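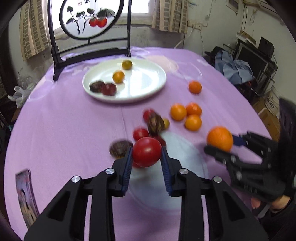 Obst und Tomaten auf dem Tisch, im Hintergrund der weiße Teller

Obst und Fruchtgemüse annehmen, sortieren und anrichten
Anleitung für die Gemeinschaftsküchen im Haus Falitz

Diese Anleitung gilt für alle Wohngruppen, die ihr Obst wöchentlich gemischt beziehen. Sie beschreibt den Weg der Ware vom Auspacken bis zum fertig angerichteten Teller und ersetzt das bisherige Merkblatt aus dem Monat Juli. Verantwortlich für den Inhalt ist Zamfira Vasiliu, Hauswirtschaft.

Was Sie benötigen
Einen freien Tisch mit sauberer Tischdecke
Einen großen, flachen Teller
Zwei Schalen für die Lagerung
Ein Sieb und ein trockenes Geschirrtuch
Einen Behälter für Bioabfall

Für eine übliche Lieferung sind etwa 20 Minuten einzuplanen.

Schritt 1: Auspacken
Nehmen Sie die Früchte einzeln aus den Tüten und legen Sie sie nebeneinander auf den Tisch. Das Ausschütten ist zu vermeiden, da Tomaten und Pflaumen leicht Druckstellen bekommen. Leere Tüten werden am Tischrand gesammelt und nach Abschluss der Arbeit entsorgt oder zur Wiederverwendung gefaltet. Zeitschriften und Post gehören während des Sortierens nicht auf die Arbeitsfläche.

Schritt 2: Prüfen
Drehen Sie jede Frucht einmal vollständig. Zu achten ist auf weiche Stellen, Risse und Schimmel, bei Zitrusfrüchten besonders am Stielansatz. Schimmelige Stücke werden ganz entsorgt, auch wenn nur eine kleine Stelle betroffen ist. Früchte mit einer einzelnen Druckstelle dürfen am selben Tag verarbeitet werden - sie kommen in eine eigene Schale und nicht auf den Teller.

Schritt 3: Nach Arten trennen
Bilden Sie auf der Tischdecke kleine Gruppen. Bewährt hat sich die folgende Einteilung:

Zitrusfrüchte: Orangen und Mandarinen. Sie können bei Zimmertemperatur stehen, wenn sie innerhalb weniger Tage gegessen werden. Für eine längere Lagerung ist das Gemüsefach vorzuziehen.

Tomaten: immer getrennt vom übrigen Obst und außerhalb des Kühlschranks. Reife Tomaten geben Ethylen ab und beschleunigen die Reifung empfindlicher Nachbarn. Legen Sie die Früchte nur in einer Lage aus.

Pflaumen: reife Früchte in den Kühlschrank, feste Früchte bei Zimmertemperatur nachreifen lassen. Der helle Belag auf der Schale ist natürlich und wird erst unmittelbar vor dem Verzehr abgewaschen.

Litschis und andere Früchte mit fester, rauer Schale: ungeschält in einem verschließbaren Behälter kühlen. Die Kerne der Litschi sind nicht zum Verzehr geeignet; bei Wohngruppen mit kleinen Kindern werden die Früchte vor der Ausgabe geschält und entkernt.

Schritt 4: Waschen
Gewaschen wird nur, was am selben Tag auf den Tisch kommt. Verwenden Sie fließendes, lauwarmes Wasser ohne Spülmittel und trocknen Sie die Früchte anschließend mit dem Geschirrtuch ab. Auch Mandarinen und Orangen sind vor dem Schälen zu waschen.

Schritt 5: Den Teller anrichten
Beginnen Sie mit den größeren Stücken und füllen Sie die Zwischenräume mit kleineren Früchten auf. Ein Teller von üblicher Größe fasst bis zu 12 kleine Früchte, ohne dass etwas herunterrollt. Unterschiedliche Farben sollten nebeneinander liegen. Tomaten werden gesondert gereicht.

Aufgeschnittenes Obst darf höchstens 90 Minuten ungekühlt stehen. Danach ist es abzudecken und in den Kühlschrank zu stellen.

Schritt 6: Abschluss
Schütteln Sie die Tischdecke aus und prüfen Sie sie auf Saftflecken. Frische Flecken werden mit kaltem Wasser ausgespült, bevor die Decke in die Wäsche geht. Die Schalen für die Lagerung sind mit dem Tagesdatum zu beschriften.

Rückfragen zur Lieferung richten Sie bitte an die Hauswirtschaft im Erdgeschoss. Reklamationen werden am Liefertag bis 12 Uhr entgegengenommen.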